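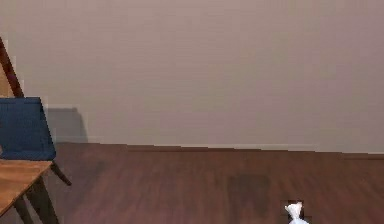 So I finally gave in and bought the Pascual floor mop, the flat one with the spray trigger, after my old string mop started smelling like a pond no matter how many times I boiled the head. I got mine at the Codport hardware store in March and it has been out of the closet pretty much every Sunday ever since.

First the good stuff. It's light! I can carry it upstairs with one hand and a coffee in the other. The head swivels all the way around, so it goes under the couch and the bed without me lying on my stomach, and the pads come off with one tug and go straight in the wash. You get 5 of them in the box and mine have been through plenty of laundry loads without going bald. The handle stretches out far enough that my back doesn't complain, and I'm tall.

Now the grumbling. The spray trigger is stiff, and if you squeeze it halfway you get a sad little dribble on your foot. The bottle is small too – I have to fill it twice to do the whole downstairs. And don't use it on anything sticky. I dropped a jar of jam in the kitchen and the pad just pushed it around until I got down there with a rag (two rags, really).

I also tried the Doltness one my sister has, and that one has a nicer trigger but the head kept popping off on corners, which drove me nuts. Hers was $80 and I can't see where the money went.

On dark floors it does leave streaks if you put soap in. Plain warm water with a tiny splash of vinegar worked much better for me, but check what your floor maker says about vinegar first. I'd buy it again, and I've already ordered more pads.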